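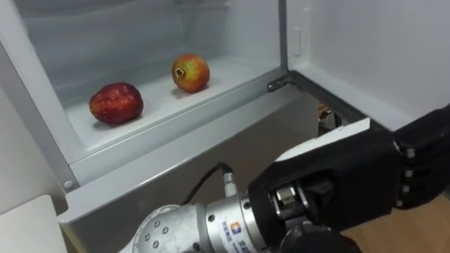 Figure 3. A robotic hand reaching toward an open refrigerator with an apple and a pomegranate inside.

4.2 What people did with the workshop afterward

I should say up front that I went into this part of the study expecting to write about tools. We had run the Podari evening course twice by then, and I had a folder full of notes on which exercises went well and which ones ate up half the night. But when I sat down with the follow-up interviews (16 of them, most done over the phone in May), people kept steering me back to the talking. They wanted to discuss the arguments at the tables, who had been in their group, and whether they'd dared to disagree with the person next to them.

So let me start there. Each table got a card deck we called Hunt, with 40 short situations about technology in daily life: a landlord who wants a smart lock, a school that grades with software, a bus pass that remembers every trip. The group had to find the one card they could not agree on and stay with it for the rest of the session. I loved this exercise and I still do! It was also, I have to admit, hard on people who like to keep the peace. One woman told me she picked a card she didn't care about so her table could get home on time, and I suspect she had company.

Keyvan Heydari, who coded the interviews with me, read these moments quite differently. I had marked them as dropping out. He marked them as a choice about how much of yourself to share with strangers, and after a long back and forth we kept both codes and let them overlap. Readers who want a cleaner scheme will be annoyed with us, and that's fair.

The online part was a different story. Participants could carry on the discussion in Votico, and the log holds 1,753 posts, which sounds wonderful until you look at who wrote them. Nine people wrote more than half. Several others said they read everything and posted nothing, and two of those had gone on to raise a privacy question with their own housing association. We would have missed that completely if we'd gone by the log alone (I very nearly did, in the first draft).

We had planned to hold the third round at Wudness, with a shorter deck and no online space at all. I argued for keeping the online space and lost. The changes we made to the deck are listed in Appendix B, and the next section looks at how the table hosts handled silence, a topic I had not planned to write a single word on.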